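물품 정리의 날 갤러리 - 회의실에 모인 병과 용기들

홈 > 사무실 소식 > 갤러리

2018년 12월 1일

클라스투라(Clastura) 사무실에서는 한 해에 두 번, 여름과 겨울에 공용 물품을 정리합니다. 지난 7월에는 문구류와 케이블을 정리했고 이번에는 욕실용품과 화장품 차례입니다. 탕비실 선반, 샤워실 수납장, 각 팀 서랍에 나뉘어 있던 것을 회의실로 옮겨 놓고 남길 것과 나눌 것을 가렸습니다. 진행은 총무팀의 이레샤 위나가세카라(Iresha Wanigasekara) 님이 맡았습니다.

장소는 창가 쪽 큰 회의실 '룰라(Rulla)'입니다. 오전에 회의가 없는 날을 골라 잡았고, 예약 시스템에도 하루 종일 사용으로 올려 두었습니다. 물품을 가져오실 때 뚜껑이 헐거운 것은 따로 비닐에 넣어 달라고 부탁드렸는데 대부분 잘 지켜 주셨습니다.

분류 기준은 지난번과 같습니다. 개봉하지 않은 것은 나눔으로, 개봉했지만 기한이 남은 것은 샤워실로 보냅니다. 기한이 지났거나 라벨이 지워져 내용을 알 수 없는 것은 버립니다. 개인 물건으로 보이는 것은 일주일 동안 안내 데스크에 보관합니다.
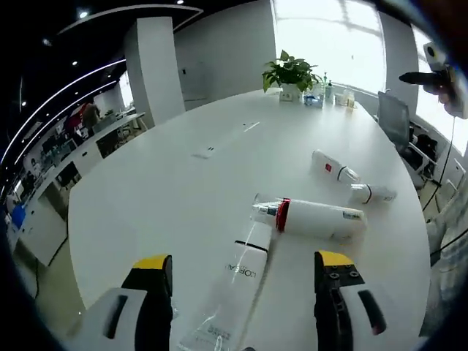 회의실의 흰색 타원형 테이블. 앞쪽에 로레알(L'ORÉAL) 제품이 있고, 그 뒤로 흰 병 몇 개가 눕혀져 있다. 창가 화분 오른쪽에는 펌프 용기와 작은 병들.

테이블이 커서 작업하기는 편했습니다. 다만 가운데 콘센트 덮개 위에는 액체류를 올리지 말아 주세요. 지난번에 샴푸가 새어 덮개를 분리해 닦은 일이 있습니다. 화분은 무거워서 옮기지 않고 창가 쪽 끝에 그대로 두었습니다.

흰색 용기가 많아 멀리서는 구분이 어렵습니다. 크기와 모양이 비슷해도 샴푸, 로션, 세정제가 섞여 있을 수 있으니 집어 가기 전에 라벨을 꼭 읽어 주세요. 글씨가 작은 것은 총무팀에서 앞면에 스티커를 붙이고 품목 이름을 크게 적습니다. 스티커를 떼면 다음 사람이 또 확인해야 하므로 다 쓸 때까지 붙여 두시면 됩니다.

200ml가 넘는 용기는 샤워실에 우선 배정합니다. 그보다 작은 것은 출장용 파우치에 넣을 수 있게 따로 모읍니다. 출장용 파우치는 마비아(Mavia) 팀이 가장 많이 쓰고 있어 그쪽에 먼저 채워 드리고, 나머지는 안내 데스크 아래 서랍에 둡니다. 파우치를 쓰신 뒤에는 빈 용기도 함께 반납해 주세요. 헹궈서 다시 씁니다.

버릴 것은 내용물을 비우고 배출합니다. 펌프는 용기와 분리합니다. 안에 금속 스프링이 든 것이 많아 플라스틱으로 내놓으면 안 됩니다. 유리병과 뚜껑도 나누어 주세요. 수거함은 탕비실 옆 베니테스(Benítez) 룸 앞에 있습니다. 바퀴 달린 회색 통이고, 가득 차면 내선 1344로 알려 주시면 교체합니다.

나눔 신청은 사내 게시판에서 받습니다. 한 사람이 두 개까지 고를 수 있고, 신청이 겹치면 먼저 쓴 댓글 순서로 드립니다. 받아 가실 분은 20일까지 안내 데스크로 오시면 됩니다. 기한이 지나면 샤워실 비품으로 돌립니다.

다음 정리 품목은 컵과 식기입니다. 탕비실 위쪽 선반에 이름표 없이 올려 둔 컵은 미리 확인해 주세요.

글·정리: 총무팀

이전 글: 7월 문구류 정리 결과
목록으로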